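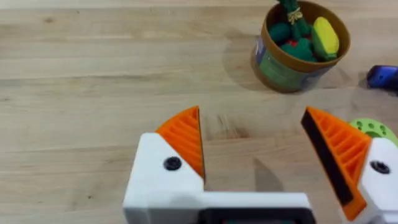 I've wanted to like the Rirar kit since Satish Gounder wouldn't shut up about it back in July. Two arms, printed fingertips, a wrist camera on the gripper, and a starter course that has you putting toy groceries away. Grestex sells the whole thing for $3504, and my opinion after six weeks is that they're charging for the wrong half of it.

The arms are fine! They go where I send them and the cables mostly stay out of the way. What I love, though, is the cheapest part in the box - those ribbed orange fingertips. A spare set is $69, which made me groan, and then I bought one anyway. I think they matter more than anything in the glossy brochure.

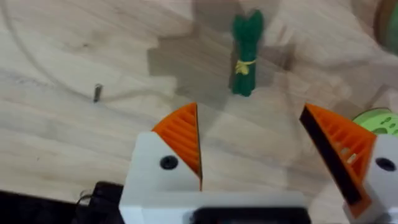 Fingers open over the toy asparagus.

Soft toys are a mean test, and I mean that as praise. A wooden block forgives you. A bundle tied in the middle wants to be picked up at just the right height, and my first tries were awful. Violeta Insaurralde (she has far more patience than I do) told me to slow the approach way down and quit fiddling with the grip force. She was right, and I was a little sore about it for the rest of Tuesday.

So what bugs me? The second arm. The sales page makes it sound like two arms get you twice the work, and the course gives you six lessons before it lets them do anything together.
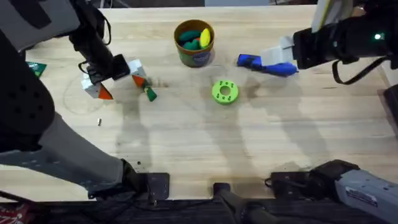 I'd much sooner see Grestex sell one arm, a big bag of odd-shaped stuff and a decent manual, and let people add the other arm when they're ready for it. Findatex already splits its kits that way and I don't hear their customers complaining. If you teach a class, sure, get the pair, you'll have enough hands to keep both busy. For one person at a table after dinner, I'd hold off and ask the shop about a single.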